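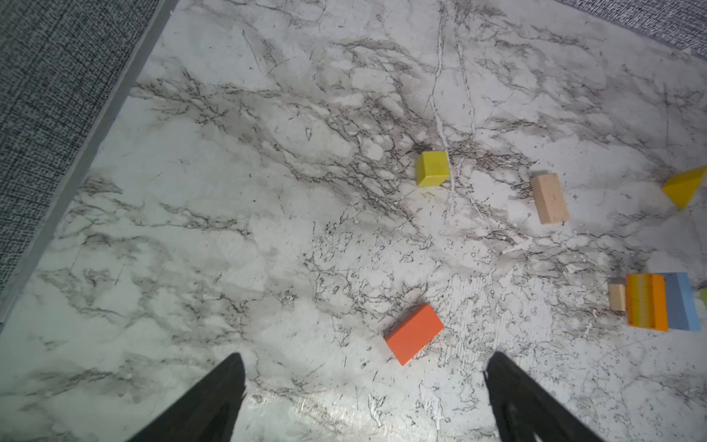 The Blocks Stay on the Table

Edit Antal keeps her building blocks in a canvas bag that hangs from the back of a kitchen chair. The bag has been washed so often that the name of the store, Nyitrai, has faded to a gray smudge. Inside are cubes, triangles, long pieces of plain wood and a few odd shapes left from sets that lost their boxes years ago.

She ran the playroom at Juken, a small day nursery in Dosville, for 17 years. When it closed in January she took home 185 blocks, mostly the ones with chipped paint or no match.

"New sets are fine," Antal says. "But children will use anything. I've seen a plain piece of wood be a bus, a bed and a sandwich in one morning."

Painted blocks and bare ones get played with differently, she says. Children sort the colored ones first, yellow with yellow, orange with orange. The bare ones go into walls and roads. A triangle is nearly always a roof, and there are never enough triangles.

Her neighbor Unathi Mnguni brings his two daughters over at 4 most afternoons. They build on a tabletop with a white and gray marble pattern, and the younger one likes to run a cube along the pale lines as if they were streets. Mnguni used to bring coloring books and has stopped packing them.

Antal puts out only a handful of blocks at first and adds more when someone asks. A full bag tipped onto a table mostly ends up on the floor, she says, and a hard floor is what chips the corners.

Care is simple. She wipes the wooden pieces with a damp cloth, never soaks them, and leaves them on a towel for 30 minutes before they go back in the bag. Rough edges get a few strokes of fine sandpaper. She doesn't repaint. The last time she tried, with a can of green from Kustden, the blocks stuck together in the bag all summer.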